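In Praise of the Refill Shop
April 2018

I have become the kind of person who gets excited about dish soap. I blame the refill shop that opened on Caltmont Street last August, in the narrow building where the shoe repair place used to be. It's called Lutine, it has a green door that sticks, and I think every neighborhood in the country should have one.

If you haven't been in a refill shop, the idea takes ten seconds to learn. You bring your own container. They weigh it empty, you fill it from a big drum with a tap on it, they weigh it again, and you pay for the difference. Dish soap, laundry liquid, shampoo, vinegar, olive oil, oats, rice, coffee. Lutine has a wall of spices too, and I have walked out of there with four cents' worth of bay leaves and felt like a king.

My grandmother would have found my excitement very funny. She bought vinegar this way her whole life and thought of it as a chore. But I grew up with the supermarket, where everything arrives already decided: this much, in this, at this price. I never once asked why I was buying a new spray bottle every month when the old one still sprayed perfectly well. The trigger is the clever part of a spray bottle! Somebody worked hard on that trigger, and I was throwing it away with a teaspoon of blue liquid still in the bottom.

So I started keeping things. First a syrup bottle, then two pickle jars, then the big jug the laundry liquid came in, and now there is a shelf in the hall closet my wife calls the museum. I wash everything, I soak the labels off, and I hang on to the caps with real jealousy, because a bottle without its cap is only a vase.

Old bottles are better made than we give them credit for

We talk about packaging as if it were all flimsy stuff, and plenty of it is. I have no kind words for the film around a cucumber. But pick up an ordinary plastic bottle with a screw cap and give it a minute. The threads line up every time. The ribs on the cap are there so wet fingers can turn it. You can drop it down the basement stairs (I have) and it will bounce off the dryer and be fine. We built a thing that could last for years and then gave it a job that lasts three weeks.

A white one is good for anything you'd rather keep out of the light, and the see-through kind lets you know when you're running low. I like to have both, and the bigger the better for laundry.

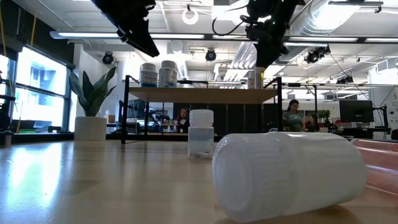
What it costs, and who it's for

The fair complaint about refill shops is the price. For a long time they had a reputation as a place for people with linen pants and free afternoons. I went in ready to be annoyed about this myself. Some things at Lutine do cost more than the supermarket. The olive oil does, and the shampoo does by a little. The oats, the rice, the vinegar, the baking soda and nearly every spice cost less, and the dish soap comes out even if you watch for the store brand sales across the road at Van Wijk.

What changes the math for me is that I can buy a small amount. When I was twenty-three and broke I could not buy "some" laundry liquid. I could buy the giant jug or the medium jug, and the medium one was a bad deal, so being short of money cost me more money. At a tap you can spend two dollars and pay the same rate as the man in front of you filling a bucket. I think that's wonderful, and I think the shops should shout about it a lot louder than they do. Put it in the window! Take the poem about the ocean down and put up the price of rice.

Tharun Reddy, the owner, told me he keeps a tally on a chalkboard in the back and that the shop reached 1,457 refills before it had been open three months. He hopes to reach 3,000 by the summer. He also told me the first month was terrible. People came in, looked around, said what a lovely idea it was, and left, having brought nothing to put anything in. His answer was a crate by the door full of clean bottles and jars other customers had dropped off, free to take. I've left a good part of the museum in that crate, and I get a silly thrill when I see one of my pickle jars go past me in line with somebody else's lentils in it.

A few things I'd change

I don't love the hours. Closing at five shuts out nearly everyone with a regular job, and Saturday mornings are a zoo as a result. I'd like to see the city help, too. We spent who knows how much on those Floltulel bins downtown, the ones with the lids that talk to you, and I would trade every one of them for a tap of dish soap at each branch library. Recycling is fine. I do it, I sort it, I rinse the cans. It's still a lot of trucks and hot water to turn a bottle back into something worse than a bottle.

And I'd like the big stores to try it — one aisle, nine or ten taps, a scale. They have the space and they already own the scales. When I say this at dinner people tell me about spills and stolen shampoo, and yes, I'm sure there would be both. There were spills when they let us pump our own gas.

In the meantime, if you live anywhere near Caltmont Street, dig through the cabinet under your sink this week. Rinse out whatever you find, let it dry overnight with the cap off, and write the empty weight on the bottom with a marker so you can skip the first scale. Push hard on the green door. The coffee is on the left, and the cardamom is on the second shelf, behind the cinnamon.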